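Olmedo小木柜展开放预约 旧木料做成桌面收纳

本报讯 Olmedo街区的木作工坊Cleltetti本月起在一楼临街的房间里办一个小展览,主题是桌面小木柜。展品都是工坊学员和街坊过去一年做的,尺寸不大,多数能用两只手端起来。展览不收门票,周日全天开放,其余日子下午两点以后可以进去看,需要提前在工坊门口的登记本上写名字。

工坊方面介绍,这一批柜子一共114件,用料来自Kurton旧家具市场收来的拆解木板。这些木板原先是抽屉底板、床头板和书架隔层,厚薄不一,有些带着钉眼。学员把钉眼避开,或者用木粉和胶填平,再裁成顶板、侧板和背板。因为板子长短有限,做不了大件,桌面柜正好合适。

展览的布置比较简单。靠墙两排长桌,桌上按用途分区:放文具的,放茶叶和杯子的,放针线的,放药盒的,还有一些没有写明用途,由看的人自己去想。每件旁边有一张卡片,写着木料来源、制作用时和上色办法,不写作者姓名。工坊说这样安排是学员投票决定的,有意收藏或者交换的人,可以把卡片编号抄下来交给前台。

从上色来看,今年用红色的人比往年多。常见的做法是只给顶板上色,侧板和内壁保留木头原色。这样做有两个实际的好处,一是省漆,二是内壁不上漆,放纸张和布料时不容易沾味。也有人给整只柜子上了深绿或者灰蓝,干透以后再打一层蜡。

提手是另一处花样较多的地方。早先学员多用麻绳或者皮条,后来有人从Juvis五金店买来成品金属提手,装在顶板正中,搬动时一只手就能拎起来。金属提手要配底座,用螺丝固定在顶板上。工坊的教学单里特意写明,顶板太薄的,要在里侧垫一块小木片,否则拎的次数多了,螺丝孔会松。 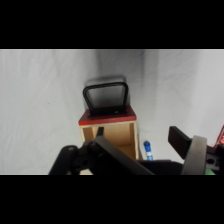
这种带提手的小木柜适合放什么?

适合放每天都要用、又需要换地方用的小东西,例如笔、便签、胶带、针线和遥控器。正面敞开的柜子取放方便,但搬动时里面的东西容易滑出来,最好先放进浅盒,再把浅盒推进柜里。太重的东西不建议放,玻璃瓶和装满水的杯子也不建议放。

据工坊统计,过去一年到Cleltetti上过木工课的人次是1,265,其中将近一半选的是桌面柜这一课。课程分两次上完,第一次裁板、打磨和试拼,第二次上胶、上色和装配件。两次课之间要隔几天,让胶干透。工坊备有夹具、砂纸和刷子,木料按块领取,不另外称重。

第一次课最费时间的是打磨。旧木板表面常有旧漆和蜡层,先用粗砂纸去掉,再换细砂纸顺着木纹走。工坊要求学员戴口罩,磨下来的粉末集中扫到铁皮桶里。磨好的板子用微湿的布擦一遍,晾干以后木毛会立起来,再轻轻磨一次,手摸上去就平整了。

试拼这一步很多初学者想跳过去,教学单上用加粗字提醒不要跳。做法是不上胶,先把两块侧板、背板和底板立起来,用胶带缠住,盖上顶板,看四个角有没有缝。有缝的话多半是侧板裁得不够方,可以用刨子修,修完再量一次对角线。两条对角线一样长,柜身就是正的。

第二次课的顺序是先上胶后上色。胶涂得薄而匀,挤出来的部分趁湿擦掉,干了以后再刮容易伤到木面。上色之前,要把不打算上色的地方贴上纸胶带。只给顶板上红色的学员,常常把颜色带到顶板的前沿,正面看过去就有一道细的红边。胶带要在漆还没有完全干的时候揭,揭晚了边缘会起毛。

配件留到最后装。除了提手,学员还可以选脚垫、挂钩或者一块小门板。门板要装合页,对齐比较难,今年展出的柜子大部分没有装门。工坊的说法是,桌面柜本来就是随手用的,敞着也不碍事,灰尘多的话,隔几天用干刷子扫一下内角即可。

展览期间,临街房间还设了一张修补桌。附近居民可以把家里松动的小木器带来,例如抽屉、相框、调料架,由当班的师傅看过以后决定能不能当场修。简单的上胶和换螺丝不收费,需要换木板的按料收费。修补桌每天只收十件,收满为止,大件家具不收,带虫眼的也不收,免得影响屋里其他木料。

有居民在留言本上写,自己家里的小柜子用了好几年,侧板开了一条缝,一直拿橡皮筋箍着,来看展才知道重新上胶只要一个下午。也有人提意见,说卡片上的字太小,放在桌子里侧的几件看不清楚。工坊已经把里侧的卡片换成大号字,并且在桌角加了两盏台灯。

木料供应方面,Kurton旧家具市场与工坊的约定延续到明年一月。市场每月把卖不出去的旧柜旧床拆开,木板捆好送到工坊后门,金属件另外装箱。工坊收下以后按厚度分成几堆,薄的做背板和隔板,厚的做顶板。过去一年收到的木板共2,552块,裁下来的边角料用来做垫片和调漆棒,再小的送给街区里烧柴炉的人家。

对想在家自己动手的人,工坊准备了一份单页图纸,放在展览入口的架子上,可以自取。图纸给出的是最基本的一款:一块顶板、两块侧板、一块背板、一块底板,正面不封。提手的位置画在顶板的中心线上,注明先画线、再打引孔、最后上螺丝。图纸背面是砂纸和胶水的选用说明。

使用和保养方面,图纸上也有几条提示。木柜不要贴着暖气片放,温度变化大,胶缝容易开。上过漆的顶板沾了水要及时擦干,没有上漆的内壁不要用湿布反复擦。金属提手如果松了,先把螺丝退出来,往孔里塞一小段蘸胶的牙签,干后再拧回去,不要硬拧。

展览结束以后,没有被领走或者交换的柜子会送到Olmedo街区的阅览室,用来放借书卡和铅笔。工坊正在登记下一期课程,仍然从桌面柜开始,之后加一课带抽屉的款式。抽屉课需要先上过桌面柜课,每班人数比现在少,登记从下周日上午开始,在工坊前台办理,不接受电话登记。

自驾前来的人可以把车停在Juvis五金店后面的空地,步行到工坊要经过一段石板路,推婴儿车的建议走北侧的坡道。展室内可以拍照,柜子可以拿起来看,看完请放回原来的编号位置。

(Cleltetti木作工坊供稿)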